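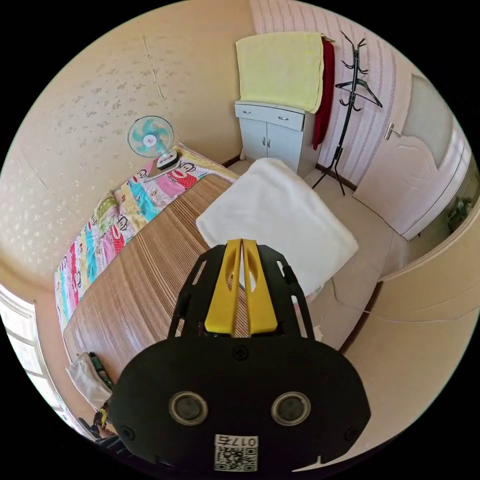

Chapter 8 begins with sleep, a subject on which every student considers themselves an expert and very few have done the reading. A third of your life goes to it, and most economics textbooks give it half a page, usually somewhere near leisure. Bedding gets less. Yet a household's bedding is a fair record of its climate, its budget and its arguments. A woven bamboo mat laid over the bed is a choice about summer. A quilt covered in monkey faces, pushed along the wall, is a choice about something else, and the folded white blanket at the far end suggests that somebody in the house believes in keeping their options open. All of it was bought, given or inherited, and all of it had a price at some point, even if the price was an aunt's feelings.

Home Economics > Part 2 > Chapter 8: What Keeps Us Warm

Contents Previous Next Glossary Index

Economists call goods like these consumer durables, meaning things that are supposed to last. The word "supposed" does a lot of work. When Gifty Quansah surveyed households in the town of Clurimthorpe, she recorded 3,958 blankets, quilts and covers, and asked the owners when each would be replaced. The most common answer was a blank look. Fridges get replaced when they die. Blankets are demoted: from the good bed to the spare bed, from there to the couch, then to the dog, and finally to the boot of the car, where they wait for a picnic that will not be held.

Quansah called this the ladder of demotion and gave it 13 rungs, which her colleague Veronika Medve thought was 8 too many. The two of them argued the point in print for most of a decade. We will use Medve's shorter version, mainly so that it fits on the page.

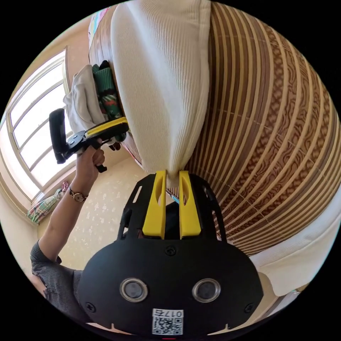
Figure 8.2 Cream-white knitted fabric with a fine vertical rib.

Knitted goods are awkward for both schemes. Wool can be unravelled and knitted again, so a jumper may leave the ladder as one thing and come back at the top as another. Medve's answer was to leave knitting out. Quansah's was to add a rung.

Before you read on, go to the cupboard where your household keeps its spare bedding. Write down what is there and who refuses to let it go. You will need the list for Section 8.3, where we try to put a dollar value on it, and again in Section 8.5, where your family disputes the figure.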